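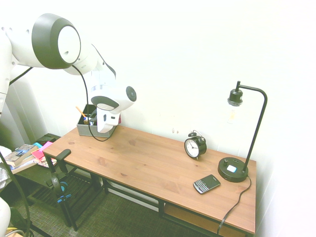
Letbridge Yard Rezoning: Frequently Asked Questions

What is being proposed?

Murach Land Partners wants to turn the old Aguiar freight yard, 34 acres on the south side of Clotunholm, into a mix of houses, small workshops and one grocery store. The application asks the city to change the zoning from heavy industrial to mixed use. The name Letbridge comes from the applicant. There is no bridge.

Has it been approved?

No. The planning commission heard the application in January and continued it, a polite word for "come back with a better traffic study." The revised study is under staff review. The commission makes a recommendation, and the city council votes after that.

How many homes are we talking about?

The current plan shows 78, mostly attached, on the western half of the site. An earlier version had more. If you are holding a flyer with a bigger number on it, you are holding the earlier version.

What goes in the workshops?

Light industrial and office uses: repair, small-scale assembly, product testing, design studios, that kind of thing. Outdoor storage would not be allowed, and neither would anything that needs a smokestack. Residents have asked whether a brewery counts as light industrial. Under our code it does, and we have noted the enthusiasm.

Will traffic on Aguiar Road get worse?

Yes, somewhat. The first study estimated 2847 vehicle trips on a typical weekday once everything is built. Several commissioners felt it was optimistic about how many people will walk to a grocery store in August. The revised version has to include the school pickup hour, which the first one managed to miss.

Who pays for the new road work?

The applicant would pay for the turn lane, the signal and the sidewalk along the frontage. The city would still be responsible for the potholes farther up, as it has been for quite a while now.

Is the soil contaminated?

Parts of it are. Freight yards tend to leave things behind. Cleanup has to be finished and signed off by the state before any housing permit is issued, and a change of zoning does not alter that requirement.

How tall will the buildings be?

Up to three stories for housing and two for the workshops. The water tower stays, so nobody's view of the water tower is at risk.

What about parking?

Two spaces per home, plus shared lots for the shops and workshops. We have received letters saying this is far too much and letters saying it is nowhere near enough. All of them are in the file.

How do I comment?

Send a letter or email to the Clotunholm planning counter, or speak at the hearing. Written comments received by 5 p.m. the day before go into the commissioners' packet. Later ones are handed out at the meeting, where they compete with everything else on the table.

Can I speak if I don't live in the city?

Yes. You get three minutes like everybody else, and the timer is loud.

Where can I see the plans?

At the planning counter during business hours. The full set is large, so ask for the site plan and the street sections first unless you have a real fondness for drainage.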